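Minutes of the October meeting, Lavard Newcomers' Club (English-speaking section)

Held in the back room at Claltach, 7 p.m. for 7:30, which the Spanish-speaking section still finds very funny. Quorum was reached when the second tray of coffee came in.

## 1. Minutes of the previous meeting

Approved with one correction. The phrase "everyone enjoyed the bus tour" was changed to "the bus tour took place."

## 2. Residence permits

The immigration office has moved its renewal counter again, this time to the floor above the old one. Members should bring the original lease, a copy of the lease, and a copy of the copy if they have the clerk at window 2. Photos must have a plain background. A member who was turned down for smiling was advised to think about the parking situation while the picture is taken.

The section now holds a folder of sample forms filled out correctly. It may be read at meetings but not taken home, after what happened to the last folder.

## 3. Renting in Lavard

The housing talk has been written up for the welcome booklet. The main points were agreed as follows: ask who pays for the water, ask again in writing, and get a list of every scratch before signing. The chapter on move-in inspections will begin with doors, as landlords here seem to feel strongly about them.

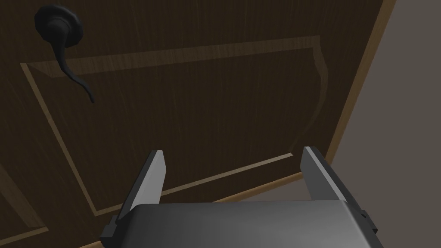 *Door panel and molding.*

One member reported losing part of a deposit over a hinge that squeaked on arrival and squeaked on departure. The meeting sympathized and moved on.

## 4. Money

The balance stands at 2,473, in local currency, so please hold the applause. The cost of the booklet will come out of this. A proposal to raise dues was put to the vote and lost by a margin that made counting unnecessary.

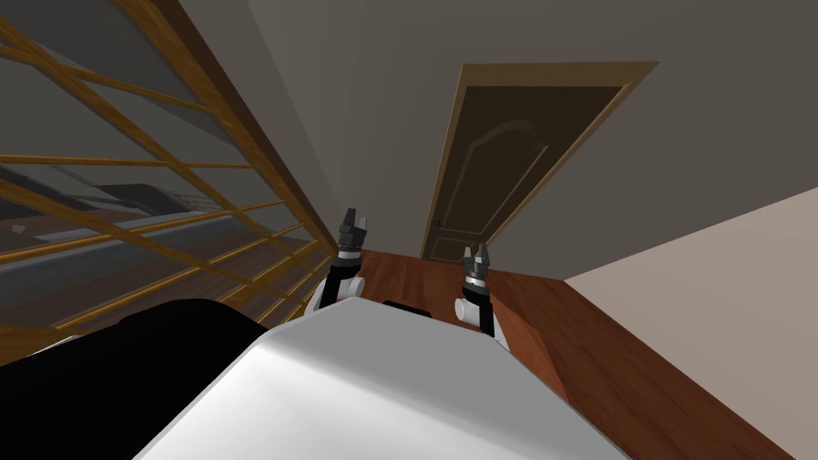 ## 5. Shipping and customs

Brerkus, the moving company most of us used and few of us would use again, has offered a group rate on shipments home. The offer runs to several pages, and the word "estimated" does a lot of work in it. The section will ask for a fixed price and see how long the silence lasts.

Members with boxes still in customs now number two. Both have been told "next week," one of them since spring.

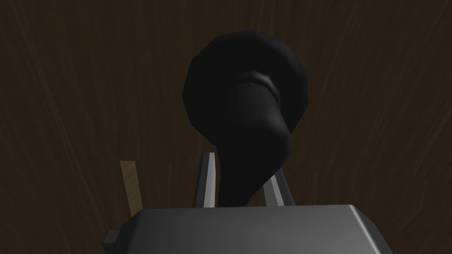
Language exchange was the next topic, and the longest. Over 31 people signed up for the evening at Café Uchida, all of them hoping to speak and very few hoping to listen. The new plan is to switch languages every half hour at a signal loud enough to reach the far tables. A bell was suggested, then a horn, and for a while the discussion turned on an object that might pass for either, wide and rounded at one end with a curving neck that narrows toward the other. It was agreed to try a kitchen timer first.

## 7. Other business

- The numbering of item 6 was left off the agenda by mistake. The language exchange was item 6.
- The winter potluck will go ahead. Please sign up for something other than hummus.
- Newcomers asked where to buy a decent shower curtain. Three members answered at once and disagreed.

The meeting closed at 9:40 p.m., when the lights were turned off. Next meeting in November, same room, coffee permitting.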